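文件状态:复检版,替代 February 下发的初检表
适用对象:Parum 项目手持双指夹爪(左手件、右手件各一),家用厨房台面工位
现场代号:Zatov
设备归口:Stutberg 装配组
接触垫供货:Tkachenko

判定符号:`[x]` 合格,`[ ]` 未检或待复核,`[!]` 不合格,`[~]` 有条件放行。每项后的"批注"由检查员当场填写,事后不得改写,只可追加。

# 手持夹爪故障后安全复检清单(含批注)

## 0. 故障摘要

右手件在第 672 次闭合时出现单侧手指滞后。操作者扣动扳机至行程末端,左指到位,右指停在中途,随后在松开扳机前突然补位。夹持物被挤出,落在台面与灶具之间。灶具当时处于关闭状态,无人受伤,无器物破损。

记录端未报警。开度信号取自扳机侧编码器,扳机走完行程,编码器即输出"闭合完成"。故障发生前后的开度曲线与正常曲线没有可辨别的差异,仅凭日志无法检出这一类故障。

工具未当场停用。操作者将其归为夹持物打滑,调整抓取位置后继续作业,直到累计 1381 次闭合时同一现象再次出现,且右指未能补位,工位才停止。从首次异常到停用之间的全部片段已标记为"待审",不得进入训练集,处理办法见第 7 节。

拆检结论:

- 右侧外枢轴销的轴向挡圈未完全入槽,销体向外窜动。
- 窜动后连杆与外臂发生偏斜,侧面出现擦痕,摩擦力随开合角度变化。
- 右指接触垫背胶一角翘起,翘起部分在闭合中段与指背干涉。
- 扳机回位弹簧无异常,钢索无断丝。

前两项为主因,第三项为促成因素。挡圈未入槽属于装配缺陷,第三项属于使用中劣化。

## 1. 机械结构

### 1.1 枢轴与连杆

- [x] 内侧枢轴销无轴向窜动,左手件
- [x] 内侧枢轴销无轴向窜动,右手件
- [x] 外侧枢轴销无轴向窜动,左手件
- [!] 外侧枢轴销无轴向窜动,右手件(故障件)
- [x] 外侧枢轴销无轴向窜动,右手件(更换后)
- [x] 挡圈开口朝向一致,目视可确认已入槽
- [~] 连杆侧面无新擦痕

批注:故障件销体推拉时有明显间隙,手感即可判断,不需要量具。更换后用塞规止端检查,不能进入。连杆本次未更换,旧擦痕已用记号笔描边,下次检查时若擦痕越出描边范围,按不合格处理。

批注(追加):初检表中该项写作"销钉齐全"。故障件的销钉当时确实齐全,检查员勾选"合格"并无差错,问题出在条目本身。本版改为逐根推拉,不再接受只看不动的检查方式。

### 1.2 外臂与紧固件

- [x] 外臂无裂纹,重点检查三角形减重槽的内角
- [x] 可见螺钉无松动,防松标记线未错位
- [x] 黑色壳体接缝闭合,无卡扣脱出
- [ ] 紧固扭矩复测

批注:扭矩复测未做,现场没有合适量程的扭矩起子。以防松标记线代替,限本次。Stutberg 装配组须在下一轮采集前将起子送到现场。未送到的,右手件不得使用。

### 1.3 手指同步性

检查方法:不夹物,缓慢扣动扳机至末端,再缓慢松开。全程观察两指尖与中心线的距离。然后将工具翻转,使掌侧朝上,重复一遍。

- [x] 正放,空载,闭合方向同步
- [x] 正放,空载,张开方向同步
- [x] 翻转,空载,闭合方向同步
- [!] 翻转,空载,张开方向同步(更换前)
- [x] 翻转,空载,张开方向同步(更换后)

批注:更换前正放时看不出滞后,翻转后才能重现。重力把窜出的销体推回原位,掩盖了间隙。翻转步骤自本版起为必检项,不得以"正放已合格"为由省略。

批注(追加):缓慢扣动的含义是途中能随时停住。快速扣动时惯性会带过卡滞点,连续快速开合不能作为同步性检查的依据。

## 2. 接触面

### 2.1 接触垫

- [x] 蓝色接触垫四边贴合,无翘角,左手件
- [!] 蓝色接触垫四边贴合,无翘角,右手件(故障件)
- [x] 蓝色接触垫四边贴合,无翘角,右手件(更换后)
- [x] 横向棱纹未磨平,未被碎屑填塞
- [x] 垫面无油膜,以白纸按压后纸面无印迹
- [~] 同一工具两指的接触垫为同批次

批注:现场只剩一片同批次备件,右手件更换后两指批次不同。棱纹高度目视一致,允许完成本轮复检,不允许进入正式采集。已向 Tkachenko 申请成对供货,到货后两片同时更换,单片余料退回,不留现场。

批注:翘角处背胶已发白。清洁规程要求用湿布擦拭后晾干,但现场记录里有一次以热水冲洗。热水与背胶失效之间的关系尚未验证,先行禁止冲洗,待供货方答复后再修订。

### 2.2 夹持试验

夹持物选用圆形果蔬及小块食材,按由大到小的顺序进行。每件重复抓起、悬停、放回,悬停期间操作者缓慢转动手腕。

- [x] 小号圆形物,指尖夹持,悬停无滑移
- [x] 小号圆形物,指尖夹持,转腕无滑移
- [x] 中号圆形物,指腹夹持,悬停无滑移
- [~] 椭圆小件,长轴与手指平行,悬停无滑移
- [x] 放回时两指同时脱离,夹持物不被单侧拖带

批注:椭圆小件沿长轴方向夹持时有轻微转动,未脱落。左手件同样如此,判定与本次故障无关,属于指面几何的限制。作业指导书里应写明椭圆件优先横夹。

批注:末项是针对本次故障新增的。单侧滞后在张开时比闭合时更早显现,夹持物会被滞后的一侧带走一小段。操作者若发现放置位置总向同一侧偏,应停下报修,不应靠调整手腕来补偿。

## 3. 双手协同

双手作业时,左手件从工位左侧伸入,右手件居中或偏右。故障发生时两件工具均在台面上方,夹持物被挤出后先碰到左手件壳体,再改变方向落下。碰撞本身没有造成损坏,但说明两件工具的间距会影响掉落路径,仅清理夹爪正下方的区域并不足够。

- [x] 两工具指尖交会时,壳体不相碰
- [x] 左手件握柄在伸入姿态下不压迫腕部
- [x] 任一工具卡滞时,另一只手可立即放下工具,台面留有放置位
- [~] 操作者已知晓口头停止口令
- [ ] 左右手件同时卡滞的处置演练

批注:口令已告知,未演练。演练安排在接触垫成对更换之后,与正式放行检查合并进行。

批注:放置位须在操作开始前指定,工具横放时指尖不得朝向灶具,不得朝向刀具。握持姿态变化较大的操作者应在复检时分别试一次,不能以一人合格代替全部。

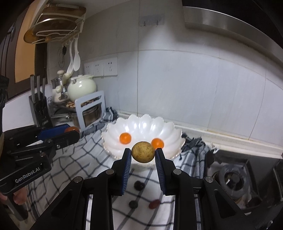
放置位之外,还应检查工具被突然松手时的状态。扳机回位后两指张开,张开宽度大于壳体宽度,工具落到布面上时指尖容易勾住织物。复检中有意让工具从低位落下,右手件指尖勾布,左手件未勾。两者差别来自落下角度,不作为缺陷记录,但织物管理须按 4.2 执行。

- [x] 低位松手,工具不弹跳
- [~] 低位松手,指尖不勾挂织物
- [x] 低位松手后,同步性检查仍合格

## 4. 工位环境

### 4.1 热源

- [x] 燃气阀在采集期间关闭,旋钮处于关位
- [x] 灶面已冷却,手背靠近无热感
- [!] 夹爪外臂完全张开时不进入灶具上方区域
- [x] 抽油烟机下沿不妨碍操作者头部和工具抬升

批注:第三项不合格。右手件在抓取器皿右侧的物品时,外臂张开后进入灶具上方。阀门关闭的前提下风险可控,但关阀依赖人工确认,不是可靠的隔离措施。整改要求:器皿与抓取物整体向左移动,移到右臂全张时仍在台面范围内为止。无法移动的工位,不安排右手件大开度动作。

批注(追加):有人提出在灶具上加盖板。不采纳。盖板会诱使操作者把灶具当作台面使用,撤走采集设备后盖板若遗留在现场,后果更重。

### 4.2 织物

- [x] 台布无破洞,无可勾挂的线圈
- [!] 台布边缘及流苏远离灶具
- [~] 台布在作业区内平整
- [x] 台布不覆盖插座、阀门和旋钮

批注:台布堆叠在器皿两侧时,右侧垂褶容易滑向灶具,流苏一端尤其如此。要求每次重置场景后把多余部分向后折压到器皿背面,折好后再摆放抓取物。堆叠的褶皱在双手作业时会被前臂带动,不能以"开始时位置正确"作为合格依据,须在一段采集结束后再看一次。

批注:平整度只约束作业区。采集方案要求保留一定的织物起伏,作业区外不作限制。

### 4.3 刀具与尖锐物

- [!] 左手件伸入路径上无刀具
- [x] 刀具全部插入刀架,无裸露刀刃
- [x] 刀架底面稳定,推之不倾
- [ ] 剪刀、开瓶器等已收纳

批注:刀架位于左手件后方,握柄抬高时壳体可能碰到刀柄。刀刃未裸露,直接割伤的可能性低,但刀柄被带起后刀具可能脱出。整改要求:采集期间刀架移到另一侧台面或收入柜内。若采集方案要求厨房陈设保持原样,由项目方书面确认后方可保留,同时缩小左手件抬升高度。

### 4.4 易碎物与悬挂物

- [x] 玻璃容器加盖,处于夹爪全张范围之外
- [x] 带盖锅具放置稳定,底部垫物无滑动
- [x] 挂钩上的长柄勺、汤匙不会被工具顶端碰落
- [~] 抓取用器皿边缘无缺口

批注:花瓣形器皿边缘起伏大,指尖在取出内部物品时容易碰边。检查时用手指绕边缘摸一圈,有毛刺即更换。本次器皿摸检无毛刺,但釉面反光强,目视检查不可靠,判有条件合格,每次重置后均须摸检。

### 4.5 电气

- [x] 墙面插座面板紧固,无裂纹
- [x] 作业区内无悬空电源线
- [x] 果蔬汁液、水渍不在插座正下方
- [x] 充电在作业区之外进行

批注:工具充电时不得扣动扳机。故障件拆检时未发现电气侧异常,本项与故障无直接关联。

## 5. 记录链路

- [x] 扳机编码器零位正确
- [x] 编码器满程读数与机械末端一致
- [!] 记录端能检出单侧手指滞后
- [x] 时间戳连续,无丢帧
- [ ] 双手两路数据同步误差复测

批注:第三项在现有硬件上无法合格。编码器在扳机侧,连杆以后的状态对它不可见。增加指端传感会改变工具重量和外形,短期内不实施。过渡措施有两条:其一,每段采集开始和结束时各做一次空载开合,由腕部视角录下;其二,离线用图像估计两指尖到中心线的距离,差值超过限值的片段送人工复核。

批注:图像检测的限值尚未确定。限值过紧会把夹持不规则物体时的正常弹性偏移一并送审。先以空载开合片段标定,有载片段只作参考。

批注(追加):手指被夹持物遮挡时图像估计失效。遮挡片段标为"不可判",不得默认标为"正常"。前一版脚本把缺测值填成零,零又被解读为无偏差,已修正。历史结果须用新脚本重跑,旧结果文件改名保留,不覆盖。

## 6. 操作者自检

以下由操作者在每段采集前完成,不需要工具。

- [ ] 逐根推拉枢轴销
- [ ] 空载缓慢开合,正放与翻转各一遍
- [ ] 拇指沿接触垫四边按压
- [ ] 确认燃气旋钮在关位
- [ ] 折压台布多余部分
- [ ] 指定工具放置位

出现下列任一情况即停用,不作第二次尝试:

- 扳机到底而任一手指未到位;
- 手指到位过程中有跳动;
- 听到连杆处有刮擦声;
- 夹持物连续向同一侧滑出;
- 接触垫翘角,无论大小。

批注:操作者在首次异常后继续作业,与当时的指导书并不冲突。旧版写的是"夹持失败可调整姿态后重试",没有区分打滑与卡滞。新版已区分:物体动而手指不动,按打滑处理;手指自身动作异常,按卡滞处理,停用。复述这一区别作为上岗条件。

## 7. 受影响数据的处理

- [x] 第 672 次闭合以后、停用以前的右手件片段全部标记"待审"
- [x] 同一时段左手件片段随右手件一并标记
- [ ] 图像复核
- [ ] 开度标签修正或剔除
- [ ] 复核结果回写采集台账

批注:左手件没有故障,但双手片段的动作是相互配合的,右手滞后会使左手出现等待和避让。单独保留左手数据会把这些等待当作正常策略。除单手任务外,左右同进同出。

批注:首次异常以前的片段未标记。销体何时开始窜动无法确定,拆检只能说明终态。建议在首次异常之前向前抽查,抽查中若发现一例张开不同步,则把标记起点前移到该例之前最近一次合格的空载开合。抽查工作由数据组承担,现场不参与判定。

批注:"待审"片段不删除。卡滞片段经复核后可单独归入故障集,用于检验图像检测脚本,归入后不得再转回正常集。

## 8. 遗留问题与放行条件

| 编号 | 内容 | 归口 | 状态 |
|---|---|---|---|
| A | 扭矩起子到场并复测 | Stutberg | 未完成 |
| B | 接触垫成对更换 | Tkachenko 供货,现场安装 | 未完成 |
| C | 背胶与热水清洗的关系 | Tkachenko | 等待答复 |
| D | 抓取器皿左移,右臂避开灶具 | Zatov 现场 | 待复看 |
| E | 刀架移位或书面确认 | Parum 项目方 | 未完成 |
| F | 图像检测限值标定 | 数据组 | 进行中 |
| G | 双侧同时卡滞演练 | Zatov 现场 | 未安排 |
| H | 同批挡圈装配追查 | Stutberg | 进行中 |

左手件:A 项完成后可单独用于单手采集。
右手件:A、B、D、H 全部关闭后方可使用。
双手采集:在右手件放行的基础上,另须关闭 E、G。
C、F 不阻塞放行,但未关闭期间,禁止冲洗和逐段录制空载开合两项过渡要求持续有效。

批注:H 项要求 Stutberg 给出同批工具的去向。本现场只有两件,其他现场是否存在相同的挡圈问题,本表无法判断。在收到书面回复之前,建议同批工具一律先做 1.1 的逐根推拉和 1.3 的翻转检查。

批注:故障件拆下的销体、挡圈和接触垫已分袋封存,袋外注明左右和内外位置。装配组取件时须签收,不得混装。

本次复检总判定:**不放行**。下次复检从第 1.2 节扭矩项开始,已勾选合格的项目不豁免,全部重做。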